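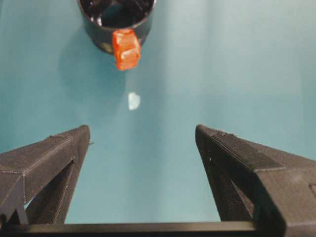 The Neso project set out to teach a pair of small tabletop arms to handle cups from recorded demonstrations, using only parts the team could print or buy within the course budget. Each arm carries a two-finger gripper and a camera at the wrist. The fingers are printed in dark plastic as an open truss, which keeps the weight down and leaves the wrist camera a clear view of the surface between the tips. With the fingers apart, a black cup beyond them shows up well against the teal background, and so does the small orange-red piece on its front. Print quality was acceptable, although a few stray strands of filament remain on the left finger. They did not affect the camera view and were left in place.

2. Work surface

The first trials in October were run on the bare bench in the Garside lab. Reflections from the bench top changed with the position of the ceiling lights, and the detector lost the rim of the black cup in many recordings. A plain teal surface was adopted for all later work. Dark and light cups both separate from it without any change to the exposure settings. Fold lines in the cloth are visible to the overhead camera but were ignored by the final model.

3. Data collection

Demonstrations were recorded by teleoperation. Siobhán Fahy operated the arms for most sessions and wrote the logging script, which stores joint positions and all camera streams against a common clock. A total of 252 demonstrations were kept. Recordings were rejected if a stream dropped out or if the operator restarted a motion partway through.

The overhead view was added after the first review. The wrist view gives good detail near the fingers but loses the target once the gripper closes in, and it says little about the position of the other arm. With the black cup at the gripper and the white cup standing just beside it, the overhead view still shows the strip of cloth between the two - the spacing the planner needs before any further move. 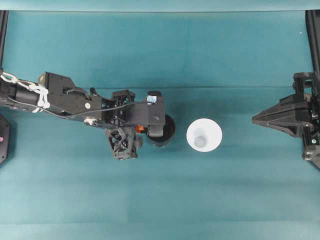

4. Training and results

The policy was trained on the Brimholm workstation using all camera streams. Training was repeated 3 times with different random seeds, and the best checkpoint from each run was tested on the arms. Two failure types accounted for most of the unsuccessful trials. In the first, the gripper closed too early and pushed the cup away. In the second, the finger tips touched the rim of the neighboring cup during the approach.

Early closing was reduced by trimming idle time from the start of each demonstration. Rim contact was not fully resolved. A narrower finger tip was drawn up but not printed before the Pornlow demonstration day.

5. Remaining work

- Print and fit the narrower tips, then repeat the rim contact trials.
- Secure the cable runs along the upper arm segments.
- Record new demonstrations with the cups placed closer together.

Report submitted 6 Jul 2023.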